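Home Syllabus Handouts Readings Contact

Household Goods and How They Are Sold
Handout 4: Storage, and the claims made for it

Read this before the October session. Bring one piece of packaging or one catalog page of your own. It can be anything that promises to organize something.

1. What is being sold

A storage bin is a hollow shape with a bottom. People have made them from clay, bark, tin and cane for as long as they have had more than they could carry. The plastic version is cheap to mold, easy to wipe and hard to break in ordinary use. Those are real advantages, and the sellers hardly mention them. What they mention is calm.

Look at the Pirum catalog in your reading packet. In 58 pages of product copy, the inside dimensions of the containers appear on 11. The word "peace" or "peaceful" appears on more pages than that. I would ask you to check my count, partly because students in an earlier year caught me out on the Ternard flyer, and they were right.

2. The before-and-after

The standard argument for storage products is a pair of views: a messy shelf, then the same shelf with bins on it. We are meant to credit the bins. But compare the two carefully and you will nearly always find that there is less stuff in the second one. Half the cereal is gone. The lamp with the broken shade is gone. Somebody threw things out, or moved them to another room, and then the bins arrived and took the credit.

This matters because the two actions cost different amounts. Throwing out a broken lamp is free. The Gretlow "starter wall" is not. A fair test would remove the same items from two shelves and put bins on only one of them. I have yet to see a company run that test, and I don't expect to.

3. Numbers with no bottom to them

The Antoniuk leaflet says that 92 percent of customers "felt more in control" after using its system. Before you repeat a figure like this, ask some dull questions. How many customers? Asked when? Asked by whom, and with what other answers on offer? If the choices were "more in control," "much more in control" and "not sure," then 92 percent is a rather poor showing.

The leaflet answers none of these. It may be that the survey was done well and written up badly. We can't tell, and a reader who can't tell should not move an inch in either direction. Some of you will want to say the figure is false. You don't know that either. What you can say is that it has not been supported, and in your written answer I want you to say it in those words or words close to them.

4. Color

Sellers make a good deal of color. The usual claim is that a fixed color for each kind of item helps a household put things back. It sounds sensible, and in a workplace with training and a chart on the wall it may well be so. In a kitchen, I have doubts. The person who set up the colors remembers them. Everyone else opens bins until they find the scissors. 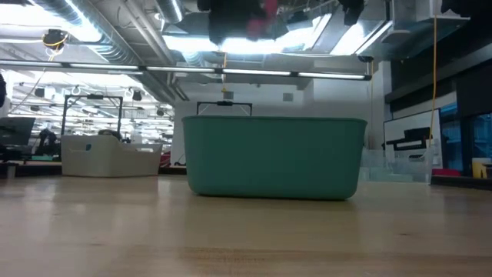
A plain written label does the same job with less to remember, and it costs a strip of tape. Yet labels get a small paragraph at the back of the Gretlow brochure, while color gets a double page. Ask yourself which of the two brings in a second purchase. If blue is for crafts and you run out of blue, you go back to the store -- and you have to go back to the same store, because the other chain's blue doesn't match and its rims don't stack with yours.

Stacking is the part of the design I would look at hardest. A bin that nests with other brands is useful to you. A bin that nests only with itself is useful to the maker. Ternard changed its rim shape between the two catalogs in the packet and called the new one "improved." Improved how? The copy doesn't say.

5. In fairness

I don't want you to leave thinking that all of this is a trick. Loose small objects are easier to carry in a container than in your hands. Food keeps mice out better behind a tight lid. My own doubts are about the claims, and a bad claim can be made for a perfectly good bin.

Written work

Pick one sentence from your page that makes a claim. Copy it out exactly. Then write one page on what would have to be measured, and for how long, before you would believe it. Do not write about whether you like the product. Papers that call a claim "misleading" without showing where it misleads will be handed back -- I have read enough of those.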